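Skuvbridge opened its test kitchen to visitors for one afternoon in June, and the schedule was short: a talk, a tour of the control room, then 30 minutes beside the machine. The firm's Himon humanoid was working at a pull-out refrigerator drawer, handling plastic bottles with five-fingered hands.

The task sounds minor. A drawer limits the approach angle of the forearm, and a filled bottle shifts its center of mass whenever it is tilted. The planner, called Gidey, picks a grasp near the cap or the shoulder and recomputes it at contact. Skuvbridge says it has logged 2,000 grasps on household items since work began, 519 of them on bottles.
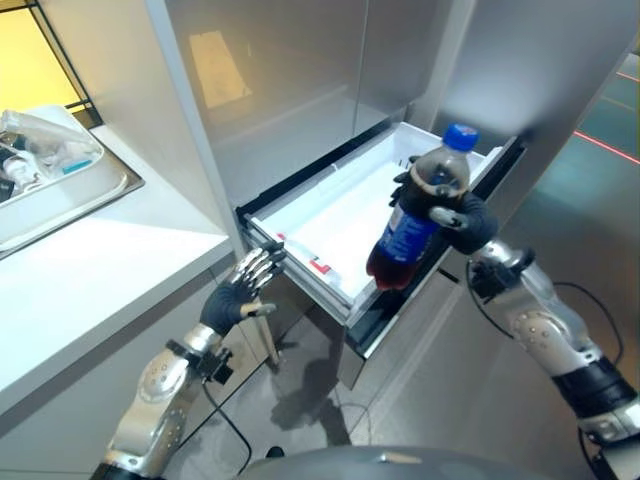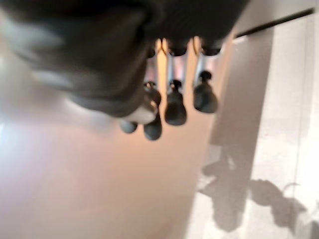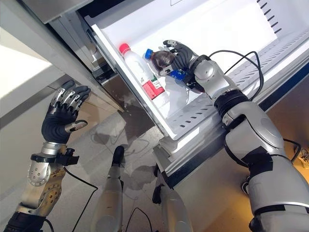
Grip force was the subject Jae-in Seol kept returning to, arguing that a half-full bottle is harder to hold than a full one and that the published figures ought to separate the two. Skuvbridge does not yet do so. Its engineers said the next software release will record fill level with each attempt.

The hardware is due for changes as well. Wultari, which supplies the finger joints, has 6 revised sets on order for the fall. Cable routing at the wrist will be reviewed at the same time.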